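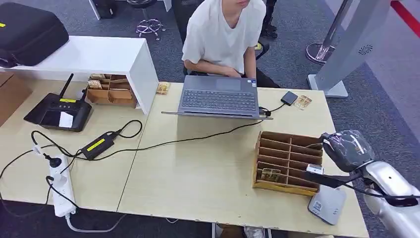 Section 4: Setting Up the Shared Desk

Reading time: 9 minutes if you do it, two if you only mean to

This section covers the working desk: router, power, laptop, backup drive and the small stationery that gathers round them. It assumes you have finished Section 3 and that the Gruveo broadband line is live at the wall. If it isn't, go back to Section 3 and be patient with the man on the telephone.

4.1 Desks

1. Push the two desks together so the tops are level. Slide a postcard across the join. If it catches, turn the foot under the lower desk until it doesn't.
2. Leave the join visible. People have tried tape. Tape collects crumbs and then has to be explained to visitors.
3. Keep the join clear of anything you intend to write on.

Note: Chips along a front edge can be rubbed down with fine sandpaper. Go gently, and move the laptop first. The dust gets into keyboards and stays there for years.

4.2 Shelf unit

1. Stand the open shelf unit at the back of the left-hand desk.
2. Soft cases go on top, and nothing else does. The top is the first place anyone puts a mug.
3. Slide the cardboard organiser underneath, cells facing up, cards standing on end so you can flick through them.
4. Put cards back in the organiser when you have finished with them. They will migrate regardless. Ayanda Adams, who wrote the first version of this guide, allowed for two strays at any one time and considered anything above that a lapse in character.

Caution: The organiser is cardboard. It will not survive a spilt drink, and it will not survive being carried by one corner.

4.3 Router

1. Place the router in front of the shelf unit, on the open desk. Inside the shelf it runs warm and sulks.
2. Raise both antennas. They needn't match. The Gramberg office kept theirs perfectly parallel for a whole winter and noticed no difference, apart from the time spent on it.
3. Connect the power adapter and lay the brick flat on the desk, where air can get at it. Don't put papers on top.
4. Wait for the lights to settle. Allow 50 seconds before pressing anything. Pressing things at 19 seconds restarts the whole business, and you will then have 50 more to think about it.
5. Copy the network name and password on to a piece of paper and keep it somewhere other than under the router.

4.4 Power strip

1. Set the strip at the left-hand end of the left desk, with its lead running down to the floor.
2. Plug in the router first, then the laptop charger, then everything else in order of how loudly its owner will complain.
3. Tug each plug lightly. A plug that wobbles should be pushed home or moved to another socket.

Caution: Never plug a second strip into the first. If you have run out of sockets, unplug something. There is always a charger for a telephone that left the building in September.

Caution: Keep leads out of the way of chair wheels. Carpet hides a trapped lead very well until somebody stands up.

4.5 Laptop and backup drive

1. Put the laptop on the right-hand desk, with the chair on the far side, so that whoever is typing looks back across the desk towards the shelf and can see if the router lights go out.
2. Run the long cable across from the left. Leave some slack. A cable pulled tight will find an elbow.
3. Connect the small external drive with its short cable and lay it flat beside the laptop.
4. Start the backup. The first one takes up to 70 minutes and should not be interrupted for lunch, a meeting or a change of heart.
5. Eject the drive on screen before you unplug it. Everybody knows this. See Section 9, Recovering Lost Files, which is the longest in the guide.

Note: If the drive doesn't appear, try the other port before you restart the laptop, and restart the laptop before you ring Mahlangu on the help desk. She will ask whether you have done both and she can tell.

Next: Section 5, Printers (abandon haste)

14 comments · 6 shares

Zusstead Shared Workrooms · Contact the office · Back to top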